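Bench notebook, July
Subject: Benik two-hand household kit, trial period

Started a little after 9:00 with coffee and the evaluation checklist from Benik, which runs to 272 lines and which I have now read twice, the second time with a highlighter. For anyone picking this up after me: we have the full kit on trial, both arms with the five-fingered hands, plus the Shabalala software package that lets you teach a job by leading it through once or twice. The question we've been asked is a plain one. Would we put this in front of our own customers as a home tidying demo, and would we still be happy with it after a month of people poking at it?

I like it so far, I should say that up front so you can discount me accordingly. The arms feel solid, the joints don't have that sloppy wobble the Ruvora set had last spring, and the manual reads as if a person wrote it for other people (a low bar, I know, but you remember the Ruvora one).

Morning: cloth work

I put cloth first on the list, partly from stubbornness. Everybody's sales sheet shows a block or a cup, and then you get the thing home and the first thing a customer wants is for it to pick up a rag. A rag has no proper shape, it bunches up any way it pleases, and the hand has to cope with whatever it finds. We used the tan one and the white tray, on the glass table.

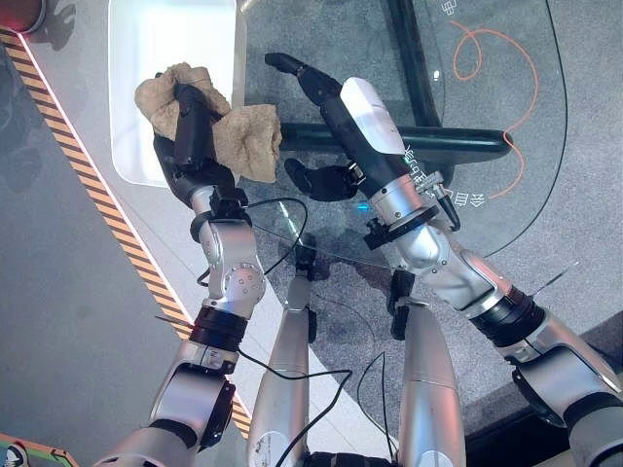 Notes on the hands

The thing I keep coming back to is how the fingers are built. They are slim and blunt at the ends, and I had expected trouble getting a decent pinch on anything thin. My plan is to run the soft things and the hard things in separate batches, so that we aren't changing grip settings every five minutes and then arguing over lunch about which setting we were on. (We did exactly that with Ruvora. I still have the page, and it's mostly crossings-out.)

The thumb deserves a paragraph of its own. It is big! Much bigger than the drawing in the brochure led me to expect, and when you look at the hand from underneath it takes up a good share of the view, enough to hide most of the last finger behind it. For a wrist view that matters, so it goes in the report under visibility as well as under grip. 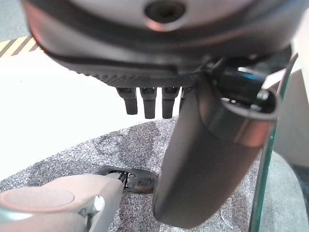

I'd also like a word with Benik on spare parts. The price list has fingers sold as a full set for one hand, and the set is 200 dollars, fair enough, but the small hardware comes in bags of 1,000, and I can't think what a shop our size would do with that many of anything. If they'd do a mixed bag with a few of each, I'd order it tomorrow. Have written this in the comments box in my best handwriting.

Cabling: it's all run outside the arms, which I go back and forth on. Easy to get at, easy to swap, and I'm grateful for that every time I have to trace a fault. On the other hand there are loops hanging off the left arm that I'd want tied back before we let visitors anywhere near it. Brirkora do a clip-on sleeve that might fit. Ask them for the smaller diameter, and ask whether it comes in black.

After lunch: table layout

Spent longer than I meant to on where things should sit. The glass top is handsome and it makes a good showroom table, but you see straight through it to the carpet and the black bars of the table frame, so whatever the cameras make of a thing on the table, they get all of that along with it. I'd like at least one comparison on a plain opaque top before we sign anything. For now, tray to the left, block to the right, both hands open, and we take that as our home layout for the rest of the trial. Please put things back that way when you finish, it saves me a good deal of muttering.

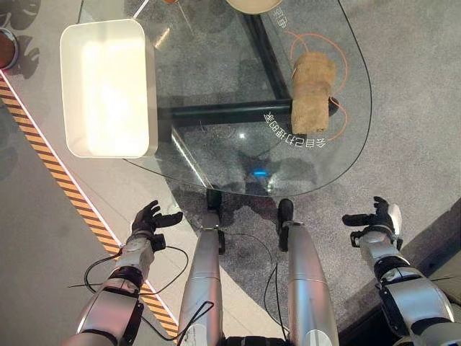 Home layout: white tray left, tan block right, hands open.

The teaching software I'm warming to more slowly. Shabalala have put the record button three menus down, and there's a confirm box after it that I have learned to loathe. Once you're past that it's pleasant to use, and the names you give your jobs stay put, which sounds like nothing until you've used a package where they don't. I've set up 6 job names for us. Please don't rename them, even the silly one.

Late afternoon, close to 4:30, went back to the underside view of the hand to finish the visibility section, and wrote up the textured band at the base of the fingers as a possible dust catcher. Wants a soft brush in the kit. Ask Benik whether they supply one.

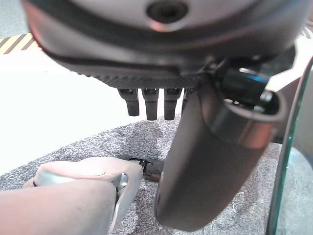

Underside of the hand, fingers down, thumb at right.

Still to do: opaque table top, email Brirkora re sleeves, the hard-object batch, lines 140 onward of the checklist. The highlighter is in the top drawer and it's nearly dry, so somebody please pick up another one.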